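Buy Less Food, More Often

Jan 8, 2024

For most of my adult life I did one big grocery trip every week and thought of it as a virtue. I had a list, I had a cooler bag in the trunk, and I came home with enough to feed a household larger than mine. I stopped in August. I would like to argue that more people should stop, and that the towns we live in should make it easier.
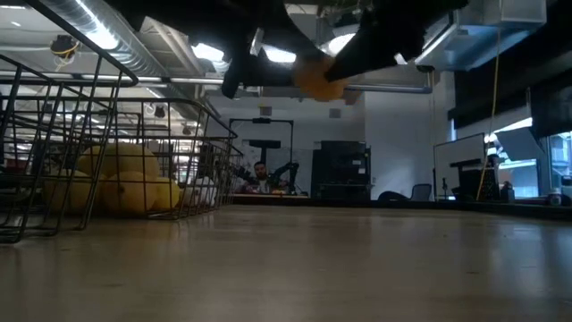 The big weekly trip rests on a guess. You stand in a store and predict what you will want to eat six days from now. I am bad at this and I suspect most people are. I buy lettuce for a person who eats salad on a Thursday night after work, and that person does not live at my address. The lettuce goes into the drawer, then into the trash, and the next week I buy it again.

I kept my receipts for a while before I changed anything. My average trip came to $107. I also wrote down what I threw out, and priced it from the same receipts. The average was $18 a week. Over a year that is more than I spend on shoes, haircuts and the dentist put together. It was mostly fruit, bread, herbs and the second half of things sold in large tubs.

What I do now is stop at Gillel, a small grocery on Figueroa Street, three or four times a week. I pass it on foot coming home from the bus. I buy what I need for that night and maybe the next morning. Two onions, a piece of fish, a lemon. The prices are higher per item. I pay more for rice there than I would at Zerov, the warehouse store by the highway, and I still buy rice at Zerov every couple of months for that reason. Dry goods keep. There is no case against buying a large bag of rice.

People who hear this usually raise time first. They say they can't go to the store four times a week. I understand that if the store is a 20-minute drive with a parking lot at the end of it. My stops take less time than it used to take me to find a cart with four good wheels. The weekly trip used up most of a morning, counting the drive, the line, and putting everything away in a refrigerator that was already full of last week.

The second objection is price, and it is a better one. A family of five on a tight budget needs the warehouse price on milk and chicken, and I am not going to tell them they are doing it wrong. A freezer helps them more than my advice would. But a lot of us who shop in bulk are doing it out of habit. We compare the price per pound on the shelf and never the price per pound eaten. Those are different numbers, and only the first one is printed on the tag.

Then there is the problem I can't argue away. Most people do not have a Gillel. In my own neighborhood it exists only by luck. The zoning rules here bar shops from nearly every residential block, and the ones that remain were there before the rules were written. When a corner store closes, the building can turn into an apartment, but an apartment can't turn into a corner store. The town loses one every few years and never gets one back.

Vindinon, the development going up on the old rail yard, will have homes for 3,000 people. The plan shows one supermarket, at the far end, with a parking structure attached. I went to the public meeting and asked whether ground-floor space could be set aside for small food shops. I was told that the market would decide. The market was not asked about the parking structure. That is required by code.

I would change two things. Let a small food shop open on any corner lot, with reasonable limits on hours and deliveries. And drop the parking requirement for any store under a certain size, so that a shop serving people on foot does not have to pay for pavement it won't use. Neither costs the town much. If there is no demand, no shops will open and the corners will stay as they are.

I still throw food away. Last week it was half a cabbage and some yogurt. My refrigerator now has empty shelves most of the time, which bothered me at first. It looked like the refrigerator of somebody who had just moved in. I have gotten used to it, and I can find the mustard.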